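Gripper upkeep catch-up, 24 February 2025
Present: Corina Steiner, Sadao Nishimura, and me (typing, so blame me for typos)

1. Finger pads
Sadao wants them swapped every 40 hours of use. I said that sounded like a lot of pads! We settled on checking them at 40 and swapping only if the texture has gone smooth. The Ravetti spares are in the drawer, 12 pairs left.

2. Squeaky slide
Corina cleaned it and put on a dab of the Grurkard grease, and it's much better (I'd been using way too much). Wipe off the old stuff first, please.

3. Opening width
Mine still doesn't close evenly. We got both grippers out and held them up to compare, then redid the zero with the pads a hair apart. I'll write up the steps.
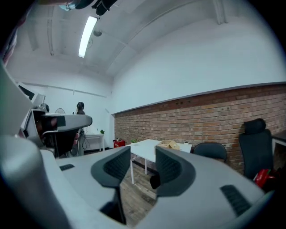
4. To do
Corina: order screws from Matsuda, part 986.
Sadao: label the two grippers.
Me: the zeroing steps, and a new log sheet, in 7 days.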